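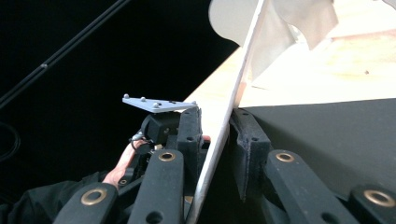
1/ Tracking dropouts and the pose filter

Spent most of August on the pose pipeline for our hand-held gripper. Writing down what changed in the software, mostly so Rostam Ghaffari can stop asking me in the hallway.

2/
The tool carries four small spherical markers on a plate above the jaw. Mocap gives us a rigid body pose from those. When a marker gets hidden, the solver sometimes matches the other three to the wrong points and the pose flips for a few samples.

3/
Our old filter was a plain low-pass. It smoothed the flip into a slow, believable swing, and the policy trained on it. Thin rigid panels suffered most. A few degrees of error at the wrist is a lot when the jaws are closed on something that narrow.

4/
The new filter lives in Sulari, our preprocessing package. It runs in two passes. Pass one drops any sample where the fit residual is over threshold or the rotation jumps more than 20 degrees between samples. Pass two fills the short gaps.

5/
Gaps of up to 7 samples get interpolated, slerp for rotation and cubic for position. Anything longer splits the episode. I tried filling longer gaps with the IMU and the drift was worse than losing the data.

6/
I reran all 84 panel episodes. Most came through whole. 3 were thrown out because the body was lost right at the grasp, and I don't want an invented pose there.

7/
Jaw width comes from a separate stream with its own clock. We used to line the two up by start time. Now Barnum (the sync tool) cross-correlates a quick open-close at the start of each take. If you skip the open-close, it falls back to start time and writes a warning to the log. Please read the log.

8/
Gunnlaugur Gunnlaugsson asked if the planner needs changes. No. It reads the same pose topic in the same frame. The only new field is a validity flag, and old configs ignore it.

9/
Still open: the residual threshold is one number for every tool plate. It should be per plate, loaded from the calibration file. Also, the viewer draws split episodes on top of each other, so turn off overlay mode for now.

10/
Merged to main this afternoon. Rebuild your cache before you train or you will get the old poses.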